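Category: Laboratory Safety / Lessons Learned / Photo Gallery

Bin-Picking Cell: Gripper Contact Fault and Corrective Work

The Pastcombe Laboratory for Applied Handling operates a bin-picking cell in its ground-floor workshop at Faltamville. In August, during a long unattended run, the gripper on the cell's robot arm was driven into the side wall of a metal bin and held there under load until the arm's own protective stop engaged. No person was in the enclosure at the time and no one was hurt. One fingertip was damaged, a bin was moved out of position, and the cell was taken out of service while the cause was established.

This gallery page accompanies the incident summary prepared by Parvathi Fernandes and reviewed by Subbarao Naidu. It is intended for staff and visiting researchers who use the cell, and for other groups that run similar equipment. The full summary is held by the laboratory safety office under reference 402.

What happened

The cell was running Nonach, the laboratory's in-house grasp planner. Nonach selects a point on an object, plans an approach, closes the fingers and lifts. On the attempt in question it selected a point very close to a side wall. The planned path was clear of the wall according to the stored position of the bin. The real bin had shifted by 29 millimeters from that position over the course of the run, and the outer finger met the top edge of the metal on the way down.

The contact should have ended the attempt. The force limit in the planner had been raised a week earlier for a separate trial with heavier parts and had not been returned to its normal value. The arm therefore continued to push for 3 seconds before the controller stopped it. The log shows a steady rise in load throughout that period.

Why the bin moved

Narayanan Kandasamy examined the records of earlier attempts and found that the shift was gradual. Light contacts between the fingers and the bin walls had occurred on over 30 occasions during the run. Each was below the level that would raise an alarm, and each was recorded as an ordinary failed grasp. The bins were resting on the table at that time without clamps, and small pushes in the same direction added up.
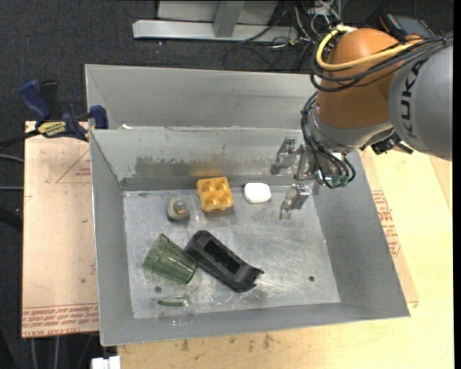

The gripper open over the front bin, with mixed objects on the bin floor and a bar clamp at the bin's left side.

Objects lying near a wall remain the most demanding case for the planner. The fingers have little room on the wall side, and an error in the stored bin position has its greatest effect there. Shiny metal and clear plastic add to the difficulty, as the depth measurements from both are often incomplete. Users should expect a higher rate of refused grasps for such objects under the revised settings and should not attempt to correct this by widening the limits.

Findings

The review identified two direct causes: an unsecured bin and a force limit left at a trial value. It also identified a weakness in the handover procedure. The trial change had been noted in a personal notebook and had not been entered in the cell log. The operator who started the August run, Gadisa Assefa, followed the written startup procedure correctly. That procedure did not ask for the force limit to be checked.

The damaged fingertip was sent to Poduval, the workshop that maintains the laboratory's end effectors. Its inspection reported a crack at the base of the tip and no damage to the finger joints. The tip was replaced and the gripper was recalibrated before the cell returned to service.

Corrective measures in force

Bins must be clamped before any automatic run. The clamp is to be tightened by hand and tested with a firm push on the far side of the bin.

The bin position is measured again at the start of each run and at each change of objects. If the measured position differs from the stored one by more than the permitted amount, the run does not start.

The planner now counts light wall contacts separately from failed grasps. Repeated contacts pause the arm and send a message to the operator on duty.

Force limits changed for a trial return to their normal values when the planner is restarted. Any change must be entered in the cell log with the name of the person responsible.

Entering the work area

The enclosure may be entered only after the arm has been stopped and the controller has been placed in manual mode. A pause in the program is not sufficient. This applies equally to brief tasks such as setting an object upright, moving an item away from a wall or adjusting a clamp. Aníbal Antunes is responsible for enclosure training and keeps the list of approved users.

Reporting

Any contact between the gripper and a bin that can be heard, or that leaves a new mark on either, is to be reported on the same working day. Reports may be made to the safety office in person or through the cell log. Users who are unsure whether an event should be reported are asked to report it.

Page last reviewed: 29 May 2024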